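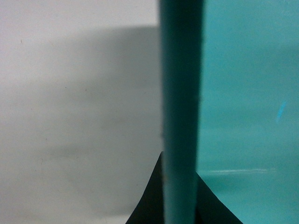
Teal against white, with a soft grey shadow on the wall.

FOR IMMEDIATE RELEASE

Todalano opens a leftover paint shop in Hutanstead

HUTANSTEAD, Sunday, November 24, 2024 – If you have a shelf of half-used paint tins in your garage, I'd like to talk to you. I run Todalano, a small decorating business, and I've spent years carting other people's spare paint back and forth in the van (the hallway colour they changed their minds about, the extra tin bought just in case, the ceiling white that was a touch too creamy). Now we're opening a shop for it! It's called the Kobzar Room, it's next door to our workshop on Citodard Street, and the doors open this week.

The idea is pretty simple. You bring in leftover water-based paint that's still good, we check it, strain it, put a fresh label on it and sell it for $5 a tin. Dropping paint off is free. We don't mind if the lid is a mess or the label has been painted over, as long as the paint inside stirs smooth and doesn't smell sour. We'll have a proper look while you wait.

We ran a trial in October out of the back of the workshop and took in 700 tins, which was a lot more than my shelving was ready for. People came in for one thing and went home with another. There was a run on anything green, and I could have sold the dark blues twice over. Beige, I'm sorry to say, we still have plenty of. If you're painting a rental, a shed or a church hall, come and see me and I'll do you a good deal on beige.

We'll also mix. When we get lots of small amounts in the same family – pale greys, say, or warm whites – we tip them together in a big drum and sell the result as a house blend. Each batch gets a number and a brushed-out sample card, and once it's gone it's gone, so please buy enough for the whole room. I say this as someone who has tried to match a batch blend for the last half of a bedroom wall, late on a Friday, with the client standing behind me. 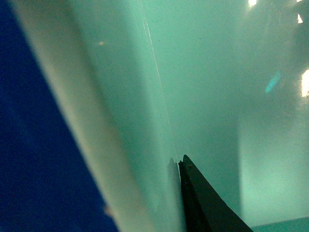

Can I bring in oil-based paint or stain?
Sorry, we only take water-based paint for now, and your local depot is the best place for anything oil-based.

A few other things I get asked a lot. Frozen paint is usually finished, so if your tins have been through a winter in an unheated shed, open one up before you haul them all over. Lumps like cottage cheese mean it's had it. A bit of liquid sitting on top is fine and will stir back in. Skin on the surface is fine too, just leave it there and we'll lift it off in one piece. Please don't top up old paint with water before you bring it in! It makes it much harder for us to tell what we've got.

We can take up to 60 tins from one household in a visit. If you're a tradie or a builder with more than that, ring ahead and we'll set a time after closing so the counter doesn't get jammed up.

Saturdays will be colour mornings, with the kettle on and the sample cards spread out. Bring a cushion, a scrap of curtain, a floor tile, whatever you're trying to work with, and we'll hunt along the shelves with you. I love this part of the job. Most people come in wanting a colour they've seen on a screen, and it's hard to say much about it until there's a good big patch brushed out and you've looked at it in the morning and again with the lamps on. Our sample pots are refillable, and if you bring one back clean we'll knock a dollar off your next tin.
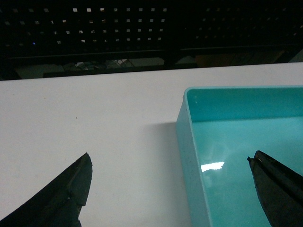

Turquoise tray, white tabletop.

Schools, playgroups and theatre groups in Hutanstead can have 4 tins a term at no charge. You don't need to fill in a form, just send a note on your letterhead saying what it's for. A photo of the finished set or mural would be lovely for our wall, but it's up to you.

The regular decorating side of Todalano carries on as before, with the same phone number and the same van. If you're already booked in with us for the summer, your dates haven't changed.

The Kobzar Room is open Tuesday to Saturday, with parking in the lane behind Citodard Street. The lane is narrow, so go slow past the bins. Reporters are welcome to drop in during opening hours, and I'm happy to chat on the phone most afternoons once the brushes are washed.

Media contact: the front desk, Todalano, Citodard Street, Hutanstead

– ends –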